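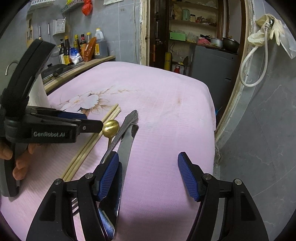 "Slower," said Rogelio Policarpio. "You are picking it up like a man who wants to go home."

"I am a man who wants to go home," said Nelu.

He opened his two hands and the grippers opened with them. It was after nine in the evening. On the pink cloth lay the chopsticks, the gold spoon, the knife, the fork, and the one with the patterned handle which Rogelio always asked him to leave until the end. The task was called Sort Cutlery, Mixed, and Nelu had done it 717 times. Bendero paid for 785.

Before this he had been a cook. For twenty-six years he had put knives and forks into drawers without looking at them, and in all that time no person had told him that his wrist came in too high. Rogelio told him every evening. He sat on a stool with the laptop on his knees and his coat still on, and he watched the curves on the screen, never the table.

"Again. Left hand holds, right hand takes."

Nelu put the left jaw near the chopsticks, to keep them together, and with the right he went for the spoon. The bowl of a spoon is not easy. If you press at the edge it jumps. You must come to the thin part, close until you feel it, and then wait a very small moment, as you wait after you knock at a door. He waited. He lifted. He carried it across the flowers and set it down.

"Good," said Rogelio. "That one was good. What did you do?"

"Nothing. I waited."

"Do it again with the waiting."

So he did it again with the waiting, and then again. At 724 his thumb began to hurt and they stopped for tea.

Rogelio drank his standing up. He had worked for Orkus in the first years, when they taught the arms with a joystick from another room, and he liked to say how bad it had been. The operator saw the table on two screens and could not feel anything. They broke so many glasses that the company bought them by the crate. "With this at least it is your own hand," he said. "The machine gets the path, the speed, everything. Also your bad habits."

"Which bad habits?"

"You tap."

"I do not tap."

Rogelio turned the laptop round and played him number 702. Nelu watched the jaw take the knife, carry it and put it down. Then, before it let go, it knocked the handle two times on the cloth. Very lightly. Rogelio played 703, and 710. It was there in all of them.

Nelu said nothing for a while. His mother did this. She had kept the spoons in a long box from her own mother, a box with 1935 scratched inside the lid, and each time she laid the table she knocked every piece two times with the handle down, even when there were only the three of them. He had asked her once why she did it and she had told him to wash his hands.

"Should I stop?" he asked.

"The instructions say no extra movement." Rogelio scratched his neck. "But you have made it seven hundred times already. If you stop now the last ones will be different from the first ones, and the model will not like that either."

"So?"

"So I did not see anything. Drink."

They finished before midnight. Number 785 was a fork, quite an ordinary one, and he took it in the middle, waited, lifted, put it down. Two knocks. Rogelio wrote something, closed the laptop and gave him the paper to sign.

In August Nelu's sister sent him a message from the town of Nedelcu. Their aunt Munia was in the new care home there, on the second floor, and she was eating well, and they had machines in the dining room now, could he imagine. She had made a short film with her phone because the aunt insisted.

He watched it on the tram. The sound was bad, with somebody's radio in it. There was a long table and a grey arm on a trolley which laid out the places, slowly, one after another. It took a spoon by the thin part. It waited. His aunt sat with her chin on her fist and followed it with her eyes, and when the arm had put the spoon down beside her plate it knocked the handle on the table, two times.

"There," said his aunt's voice, to someone who was not in the film. "You see? Like Ileana."

He played it again as far as the spoon. Then the tram came to his stop and he missed it, and he had to walk back along the canal.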